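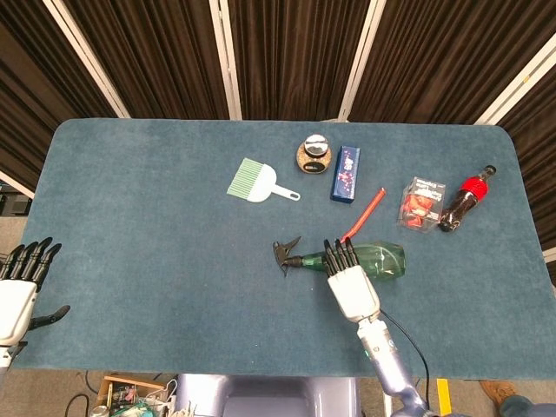

Can a humanoid robot be put together in a shared workshop, without a company lab behind it? The Kurnov group in Traststead has done most of that work in its rented unit over the past 18 months, and the upper body is now picking up household goods from a table.

Search this site Enter keyword Go

Home News Business Schools Sports Notices Contact

Workshop robot moves on to table work

21/02/2020

TRASTSTEAD – A two-armed robot built by members of the Dedudon shared workshop has started its first regular practice sessions, the group behind it said this week.

The machine, called Kurnov, has two arms, a torso and a camera in the head. Each hand has four black jointed fingers and a thumb. Members bought the motors and the finger joints and did the rest of the assembly themselves on evenings and weekends.

The present job is sorting and moving everyday items on a felt-covered table with curtains behind it. A recent layout included a spray bottle, a brush with green bristles, a glass jar with a metal lid, a patterned box and a bottle of dark soda lying on its side. The items are shifted between attempts so that the arms do not repeat the same path.

According to the group's build log, the robot has made 3,441 attempts at lifting an object since the hands were fitted in August. In 818 of those the item slipped, rolled away or was never touched. The log does not separate out the early attempts, when only the right arm was working.

Bottles lying on their sides have given the most trouble. A round body can roll when a finger reaches it from the wrong angle, and the trigger on a spray bottle sticks out far enough to catch a fingertip. Lidded jars have gone better, and the group changed the thumb position twice before settling on the present one.

The arms were also rewired over the winter. An earlier version had all its cables inside the forearm, where they wore through at the wrist. On the right arm a black cable now loops down the outside, which makes it easier to replace – the group keeps spares cut to length.

Parts have cost over $130 per finger, the largest single expense in the build. The Perić Fund, a small local grant program for makers, paid for the second hand. The remaining costs came from membership fees and from the sale of an old lathe.

Dedudon has 34 members and also runs woodworking and bicycle repair evenings. The robot shares the unit with both, so sessions are kept to two evenings a week. The power to the arms is switched off whenever anyone reaches across the table.

The next step is a wheeled base. The group has drawings for one but has not ordered the motors, and a date for the work has not been set. A software update meant to let both arms work on the same object is expected first.

The workshop plans to show the robot at its spring open evening. Admission is free, and children must come with an adult. Details will be posted on the notice board at the Traststead library.

We use cookies to improve your visit. By continuing to use this site you accept our cookie policy. Accept Manage settings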